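4.2 Do "visible vegetables" change what people eat?

A claim that turns up again and again in healthy-eating advice is that vegetables kept in plain sight get eaten, while those kept in a drawer do not. It is cheap advice and pleasant to give. We are less sure that it is good advice. Of the 17 studies we read for this section, only eight measured what people ate. The others measured what they picked up, what they said they meant to eat, or how much they liked the look of the display, and then wrote about eating in their closing pages.

The Gustum trial is the one most often quoted. Households in Caltitow were given a basket and asked to keep it on the kitchen table for a month. At the end, they reported eating more greens than a second group who had been given nothing. The trouble is easy to spot. A family that has just been handed a basket by a research team knows very well what the team hopes to hear. No receipts were kept and no bins were weighed. The comparison group had no visit and no reason to think about vegetables at all, so the gap between the two may say more about attention than about baskets.

The Cunha study did better. Its authors weighed food going in and waste coming out, and they found that leafy vegetables left at room temperature were thrown away more often than those kept cold. This is what any cook would expect, yet it is missing from most of the advice. A leaf that has been on show since Friday may well be noticed. It may also be limp, and noticing a limp leaf is a poor route to eating it.

There is also the matter of what counts as a display. Some authors mean anything on an open surface; others mean only food in a container, with loose items left out of the count. Figure 3 shows an open basket with leafy greens inside it and other items on the table beside it. Under the first rule everything there is on display, and under the second only the greens are. Two teams could watch the same kitchen and report different results without either making a mistake.
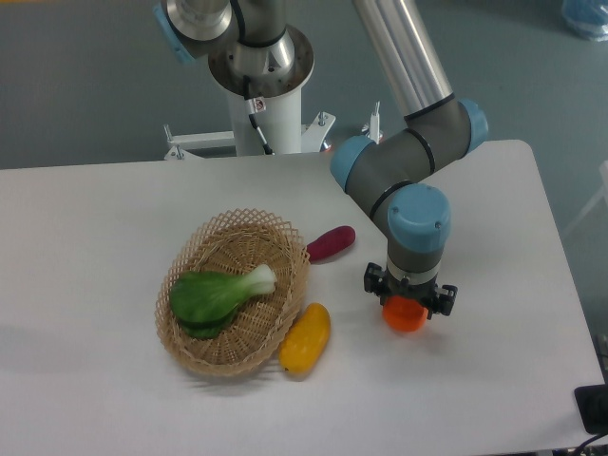

Figure 3. Toy bok choy in a woven basket, with a yellow toy vegetable against its right edge and a smaller reddish-purple item just beyond the rim.

4.3 Size and length of the studies

Most of the work is small and short. The Flistell survey, with 1636 replies, is the clear exception, but it asked people to recall a whole season of meals in December, and we doubt that many of them could. The remaining samples were drawn mainly from students and office canteens, where somebody else does the buying and the washing up. None followed its households for longer than around 20 weeks. Where an effect was found, it was largest in the opening fortnight and shrank after that, a pattern that fits novelty at least as well as it fits habit. We have therefore left these results out of the pooled estimate in section 5 and report them separately.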